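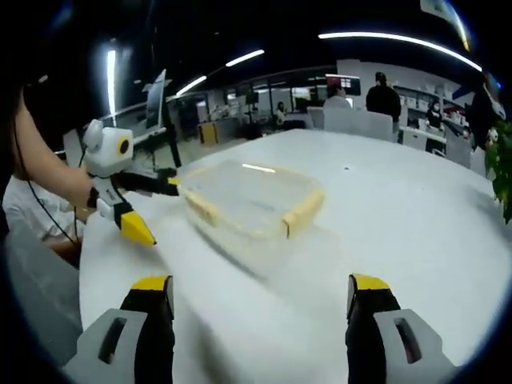
Boxes and Lids on the White Table

Search this site Go

I made this small page after the sorting of our kitchen shelf at the Kuldale office. In our office the people bring lunch from home, and some of them also leave empty boxes behind when they change desk or change job. In February the shelf became so full that the door of the cupboard did not close any more. So we carried everything to the big white table, where there is good light from above, and we looked at each piece slowly.

I am not a professional of the kitchen, I work with invoices. But I like boxes very much, and my colleagues know it, so they asked me to write the words for this page. I hope that my notes are useful also for other offices with a full cupboard.

The box with yellow clips

Clear plastic, rectangular, with round corners, and with clips of a pale yellow colour on the sides. I like this kind of box for soup and for rice with sauce, because the clips hold the lid down with some force. The weak place is always the clip. It bends outwards many times in a week, and one day it becomes white at the fold and then it breaks. When we test a clip, we open it and close it slowly and look at the fold against the light.

A clear box has one more advantage on a white table: you see at once if there is a scratch or an old stain. With the dark boxes we had to use a finger, and this was less pleasant with some of them.

The rule for this kind is simple. If all the clips close, it goes back to the shelf with its lid on top. If one clip is broken but the walls are good, it becomes a drawer box for pens or cables. Reynaldo Panganiban already has more drawer boxes than drawers.

The tray, the lid and the sticks

The flat tray is also transparent, but it has a light yellow tone when you put it on white. The lid is clear and flat, and it lies partly over one corner of the tray. Along the rim we put pale wooden sticks, one here and one there, and two of them together on the side nearest to us. I wanted to see if the tray could be a place for such sticks, and how it would look. Genalyn Lagman said it looks like the start of a little house. Behind, on the far side of the table, there is a plant in a white pot.

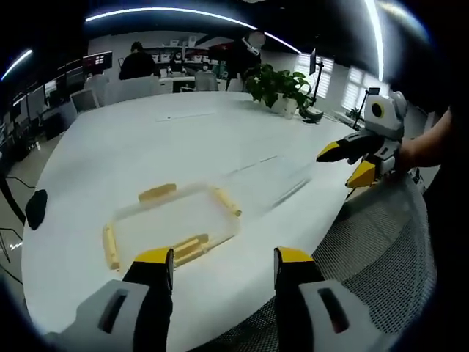
How we decided what stays

We used one question only: does it have a lid which closes? A box without lid is a bowl, and we have enough bowls. A lid without box is more difficult. People keep it for years with the hope that the box will come home. We gave such lids a waiting time of 24 days on the window side of the kitchen, with a paper beside them, and after this time they went to the recycling point.

Some small observations from the sorting:

Flat lids should be stored standing, like plates in a rack. If they lie in a pile, you always need the one at the bottom.

Boxes of the same shape can be put one inside the other, but only if they are fully dry. Otherwise they stick together and you need two persons to separate them.

A name on tape is better than a name written on the plastic. The tape comes off when the person leaves the company.

Wooden sticks should be kept away from the sink. We lost a full packet last winter, as they became grey and smelled like a cellar.

What we have now

Sadao Ichikawa made a list of the whole cupboard, and he counted 197 pieces before the sorting, lids included. I will not write the number after, as the list is not finished and he is strict about it. The upper shelf is now for boxes with clips, the middle one for flat trays, and the lower one for things which belong to the kitchen and not to one person. The door closes again. It makes a small noise, but it closes.

If you recognise your own box on this page, please come to my desk before you take it, so that I can change the list.

Words: Jhun Villanueva
December 9, 2021

Comments (4)

Lorna Dumlao
Very nice page, thank you Jhun. We have the same problem on the floor of the Closton team, but with glass jars. Did you keep the lids in a separate box or together with the containers?

Jhun Villanueva
Dear Lorna, together if they have clips, and separate if they are flat. The flat ones stand in an old letter rack, it is the perfect size.

Genalyn Lagman
I still say it is a little house. Please do not throw the sticks away, I would like to have them for the seed pots.

R. Panganiban
I can confirm the drawer boxes. I can also give back one or two if somebody needs them for screws. The clip on the biggest one is broken on the left, but for screws it does not matter.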